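Home | Local | Campus | Weather | Sports

Balcony section gives way at Fumbridge concert hall, 13 hurt

3 min read

27 October 2026

Thirteen people were injured when part of a balcony gave way during a student concert at the Cruzado Hall in Fumbridge, city officials said. None of the injuries are believed to be life-threatening.

The section that failed is at the rear left of the balcony, above the lobby doors. Fire officials said it dropped at one end and came to rest at a steep angle on a row of columns, which kept it from falling all the way to the main floor. Most of the injured were sitting in the balcony and slid forward into the railing. Two were standing underneath.

Ambulances took nine people to Radevlow General Hospital. The other four were treated for cuts and bruises at the hall and went home. The hospital said that three of its patients were being kept overnight with broken bones and that the rest had been released.

The city said 441 tickets had been sold for the concert, which featured student bands from Wutwood College. The hall is licensed to hold more than that, but the balcony has its own limit of 90 people. Investigators are trying to find out how many were up there when it failed. Seats in the balcony were not numbered, and people had been moving between levels all evening, according to the fire department.
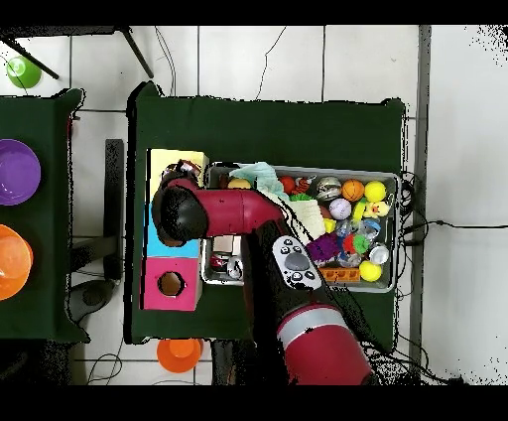 Several people who were at the concert said the audience had been jumping in time with the music shortly before the collapse. Others reported hearing a loud crack, followed by a second one a few moments later. The band stopped playing and the house lights came up. Ushers opened the side exits, and the building was cleared before the first fire truck pulled up.

A short video taken from the main floor was shared widely online overnight. It shows dust falling from the ceiling and people climbing over seats to reach the stairs. The fire department has asked anyone with other video from inside the hall to send it in.

The hall was last inspected in June. City records list two problems from that visit – a broken exit sign and a loose handrail on the balcony stairs – and both were marked as fixed. The report does not mention the beams or the floor of the balcony. A city spokesperson said the yearly check covers fire safety and exits, and a full structural review is required only when a building is altered or changes use.

The owners of the hall said in a statement that they were cooperating with the city and that their thoughts were with those who were hurt. They did not say when the balcony was last repaired.

The building will stay closed while engineers examine the rest of the balcony and the roof supports. All shows for the next two weeks have been called off, and ticket holders will get refunds by the same method they used to pay. Wutwood College said counselors were available to students through its health center, and that it would look for another place to hold its winter concert.

Cruzado Street, closed overnight between the hall and the bus station, has reopened in both directions.

Previous | Next | More Local | Back to top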